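February, notebook 3, wrist camera and gripper comparison

Started 9:40. Aim for the day was to settle which wrist camera mount we keep for the bathroom tasks, Claridine or Grurnmont. Same arm, same controller, only the bracket changed.

Claridine first. Exposure locked at 54 per cent gain. Logged 382 frames on the slow pass and the handle detector fired on most of them, but it kept picking up reflections off the tiles as well. Lowered the threshold, made it worse, put it back.

Swapped to the Grurnmont bracket before lunch. It sits further back, so more of the fingers get into view. Logged 660 frames. Nearly 478 usable after throwing out blur. Depth on the glass is poor with both, no surprise. Re-did hand-eye calibration twice as I had typed the offset with the wrong sign.

Two handles to tell apart from one pose: the lever on the brown door and the curved pull on the shower glass. 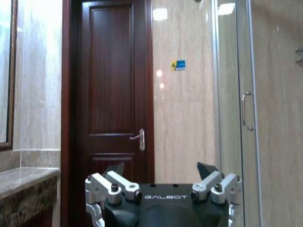 Sólveig Zoëga thinks the bracket matters less than I make out, and that we should fit a polarising filter before comparing anything else. She would also like the finger pads masked in software, same mask for both mounts.

Filter ordered from Arnardóttir. Mask still to do. Leave the Grurnmont bracket on until then, and don't touch the gain.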